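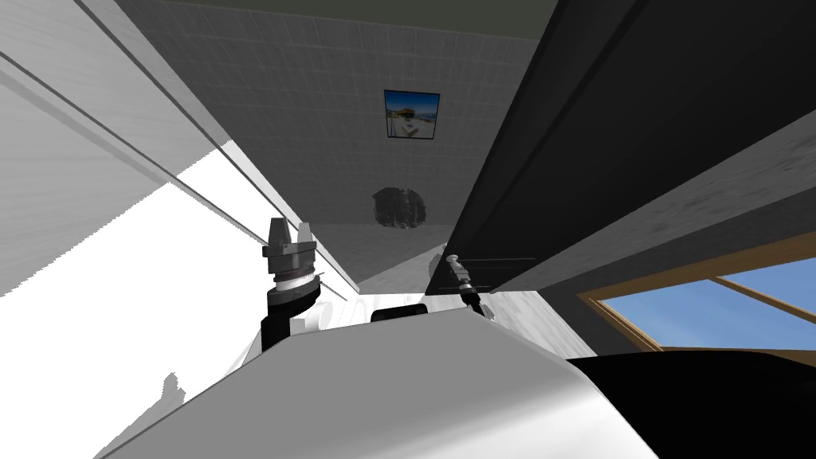
*Two grippers, one with fingers up, with a black panel overhead.*

## Looking after paperback mysteries at home

Most crime readers end up with more paperbacks than shelf. These tips are for ordinary reading copies, the sort you lend out and take to the beach.

**Shelving.** Stand books upright and fill the row until you can still slide one out with two fingers. A tight row tears the top of the spine when you hook it with a nail. Very fat paperbacks (my copy of *The Clostusberg Ferry* runs to 706 pages) do better lying flat, no more than four to a pile.

**Dust.** Hold the book shut and brush along the top edge, away from the spine, with a soft dry paintbrush. Skip the damp cloth.

**Musty smell.** Put the book in a lidded tub with an open dish of bicarb soda beside it, not touching the pages. Leave it for 24 hours, then fan the pages and check. Old library discards can need a week.

**Price stickers.** Warm the sticker with a hair dryer on low for 15 seconds and peel from a corner. If grey gum stays behind, dab it with the sticky side of masking tape. This works on glossy covers. On matt covers, leave the sticker alone, as the colour often comes away with it.

**Loose pages.** Run a thin line of PVA down the inner edge with a toothpick, slide the page in, lay baking paper either side and press under something heavy overnight. Don't use sticky tape, which goes yellow and brittle.

**Keeping a series in order.** Publishers change the size and numbering halfway through, so spine numbers can't be trusted. I pencil the reading order inside the back cover. The Stulska books have a prequel that came out fifth, and I still read it fifth. The Dobos short stories can go anywhere after the second novel.

**Lending.** Once you have more than 100 books, keep a list. An exercise book by the door is enough: title, who has it, month it left. My first two Wokov mysteries went out in September with nothing written down and I've since bought them both again.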